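# Bench 3, Garnero workshop, Girkport

July 2023. 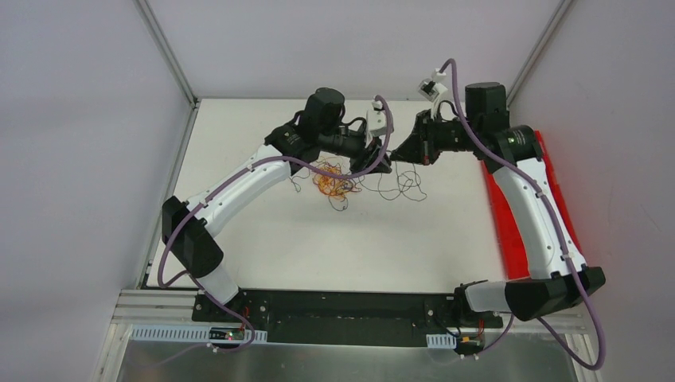

*Both arms over the white top, grippers almost touching near the middle. Purple cable follows each arm to the small white module at the wrist.*

**Mounting.** The two bases share one long black plate on an aluminum extrusion frame. Plate bolts get checked every 300 hours and again after any move. The January check found one bolt under torque on the left side; it was replaced.

**Cable routing.** Leave slack at the wrist and at the base. Minimum slack length at the wrist is 255 mm, measured with the arm folded. Do not tie the cable to a joint housing. Ties go on the straight part of a link only.

**Work surface.** Wipe with a damp cloth, no solvent. Marks that do not come off are logged on the Wamorico sheet with the date and the corner they are nearest to.

**Enclosure.** Walls are matte to keep glare down. Touch-up paint is on shelf 5, left of the door. Let it dry overnight before the bench is used.

Spare cable is ordered through Son, part list on the shared drive.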